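Course notes, Music Journalism, unit 2: the band interview. Please read them before the July session with Ileana Costache.

## Before the talk

Listen to the whole record, also the songs you do not like. For our practice case this is *Farkerell*, the second album of the group Desmet. Read the old interviews too, and mark the questions which come back in every one of them. Musicians get tired of "where does your name come from", and the answer is already printed.

Write your questions by hand, in the order you hope to use. The order will break quickly. Bríd Hayes, the singer of Desmet, likes to begin with the last song and go backwards, so your first question must be able to stand anywhere.

## During the talk

- Ask one thing at a time. A double question receives only half an answer, usually the easier half.
- Let the silence stay. Many good sentences come after a pause of two or three breaths.
- Write down the names of songs, studios and instruments, and ask for the spelling. Wolberg is the studio, Paltum is the label. Last year these were mixed up in several papers.
- Sit at the corner of a table, so that you and the musician do not look straight at each other all the time. Keep the recorder close to the speaker.

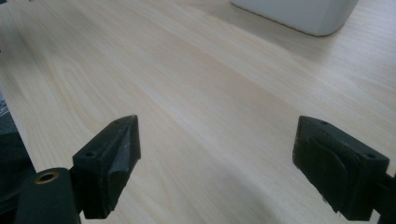
## Writing it out

Type the full recording first, then cut. A talk of half an hour gave me about 216 lines, and the published text used less than a third of them. You may remove "you know" and repeated words. You may not join two answers from different places in the talk without showing it to the reader.

Homework: bring 2 printed pages in question and answer form, with a short introduction. Please leave a wide margin for the comments.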